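12월이 되면 슈톨렌 생각부터 나요

회사 일이 바빠서 블로그를 9월 이후로 통 못 썼네요. 그동안 뭐 했냐면 빵 먹었습니다 ㅎㅎ 정확히는 빵을 굽다가 망치고, 사 먹고, 다시 굽고를 반복했어요. 집에 밀가루가 떨어진 날이 거의 없었던 것 같아요.

제가 슈톨렌을 처음 먹은 건 대학원 다닐 때였는데요, 같은 연구실에 있던 펠리스타(Felista Wanyama)가 겨울방학 전날 신문지에 둘둘 만 덩어리를 하나 들고 왔어요. 겉에 하얀 가루가 잔뜩 묻어 있어서 저는 무슨 석고 덩어리인 줄 알았거든요. 얇게 한 조각 썰어 주길래 예의상 먹었는데 럼에 절인 건포도가 씹히는 순간 아, 이건 내가 모르고 살았던 세계구나 싶었어요. 그날 둘이서 반 덩어리를 먹고 저녁을 걸렀습니다.

그 뒤로 겨울마다 동네 빵집을 돌면서 슈톨렌을 사 먹었는데 가격이 정말 만만치가 않더라고요. 작년에는 하나 사 들고 나오면서 이 돈이면 내가 굽고 말지, 하고 중얼거렸어요. 그 말에 책임을 지느라 올해 고생을 좀 했습니다.

일단 과일부터요. 건포도랑 크랜베리, 오렌지 필을 합쳐서 600g을 유리병에 담고 럼을 자작하게 부어서 9월 말에 싱크대 아래에 넣어 뒀어요. 레시피마다 절이는 기간이 제각각이라 하룻밤이면 된다는 사람도 있고 일 년을 묵힌다는 사람도 있던데, 저는 그냥 잊어버릴 때까지 두자는 쪽이에요. 중간에 한 번씩 병을 뒤집어 줬고요, 뒤집을 때마다 한 알씩 꺼내 먹은 건 비밀입니다. (그래서 마지막에 재 보니까 좀 모자랐어요…)

첫 번째 반죽은 실패였어요. 버터를 너무 말랑하게 풀어서 넣었더니 반죽이 축 늘어져서 오븐 안에서 납작하게 퍼져 버렸거든요. 맛은 있는데 모양이 영락없는 슬리퍼예요. 엄마한테 사진을 보냈더니 "이건 무슨 생선이니?" 하고 답장이 왔어요. 두 번째는 발효가 덜 됐는지 속이 떡처럼 뭉쳤고, 세 번째에 와서야 겨우 슈톨렌 비슷한 게 나왔습니다.
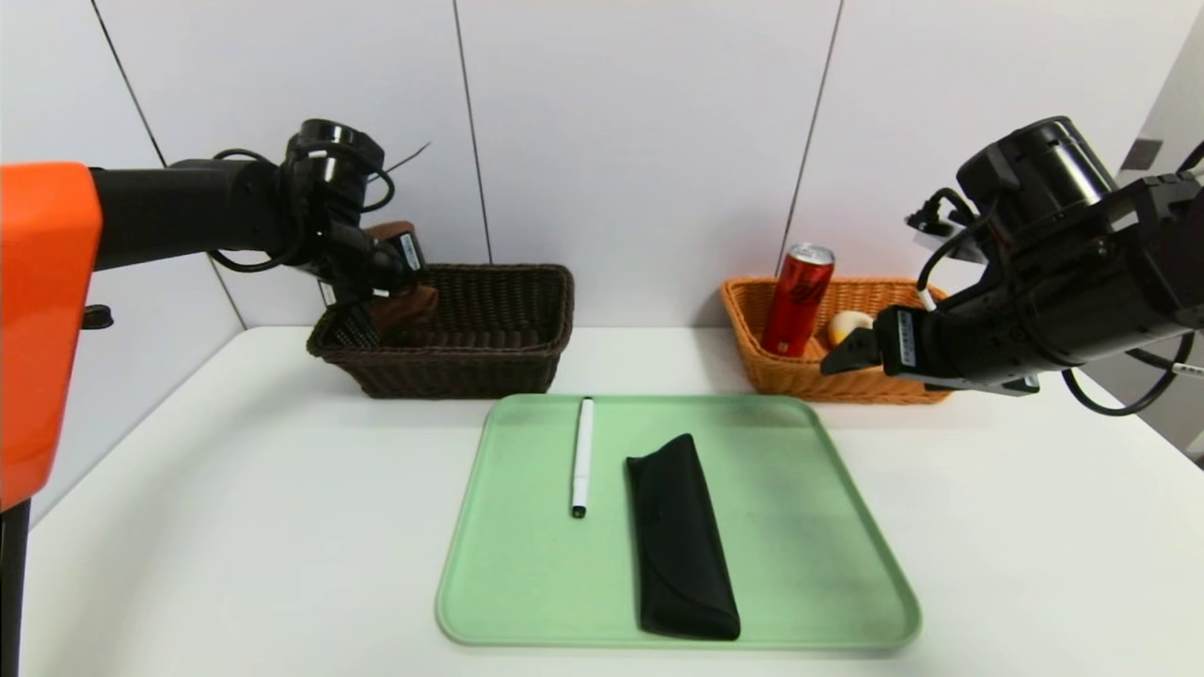 세 번째에 바꾼 건 딱 하나, 중종법이에요. 밀가루 200g에 우유랑 이스트를 먼저 섞어서 부풀린 다음 나머지 재료를 넣는 방식인데, 버터랑 과일이 많이 들어가는 무거운 반죽은 이렇게 해야 이스트가 힘을 좀 쓰나 봐요. 솔직히 원리는 잘 모르겠고 결과가 좋으니까 계속 이렇게 하려고요. 가운데 넣는 마지팬은 사서 썼어요. 직접 만들어 볼까 하고 아몬드 가루 가격을 찾아봤다가 조용히 창을 닫았습니다.

다 구워지면 뜨거울 때 녹인 버터를 듬뿍 바르고 설탕을 묻히고, 식은 다음에 슈가파우더를 또 덮어요. 처음 하시는 분들은 이 단계에서 겁을 먹는데(저도요!) 아끼면 안 돼요. 이 정도면 되겠지 싶은 양에서 한 번 더 뿌려야 며칠 지나도 겉이 뽀얗더라고요. 랩으로 꽁꽁 싸서 서늘한 베란다에 뒀고, 일주일은 참아야 한다는데 저는 나흘째 되던 밤에 칼을 들었습니다. 나흘이면 많이 참은 거 아닌가요?

그리고 슈톨렌은 끝에서부터 썰지 말고 가운데를 갈라서 안쪽부터 먹은 다음, 남은 두 쪽의 단면을 맞붙여서 싸 두세요. 펠리스타가 알려 준 방법인데 이렇게 하면 마르지 않고 꽤 오래가요. 저희 집에서는 오래갈 일이 없긴 하지만요.

사 먹는 것도 여전히 좋아해요. 퇴근길에 있는 루멘(Lumen)이라는 작은 빵집은 슈톨렌에 무화과를 넣는데, 씨가 톡톡 씹히는 게 꽤 매력 있어요. 사장님이 12월 17일 금요일부터 조각으로도 파신다고 하니 한 덩어리가 부담스러운 분들은 그때 가 보세요. 커피도 같이 시키면 1,000원 빼 주신대요. 저는 진한 홍차 쪽을 더 좋아하는데 거기 홍차는 좀 연해서 아쉬워요.

아, 지난번 글에 슈톨렌 말고 파네토네도 해 보라고 댓글 달아 주신 분, 저 그거 유튜브로 보다가 구운 다음 거꾸로 매달아 식히는 장면에서 포기했어요. 우리 집에는 빵을 매달 데가 없어요. 빨래 건조대를 한참 쳐다보긴 했는데 그건 아닌 것 같고… 혹시 좋은 방법 아시는 분은 댓글로 알려 주세요.

이번 주말에는 남은 절임 과일로 작은 걸 몇 개 더 구워서 언니네랑 옆집에 돌릴 생각이에요. 조카가 건포도를 싫어해서 하나는 초콜릿만 넣고 만들기로 했는데, 그걸 슈톨렌이라고 불러도 되는지는 잘 모르겠어요. 오븐 온도랑 자세한 분량은 종이에 휘갈겨 쓴 메모를 찾는 대로 따로 올릴게요!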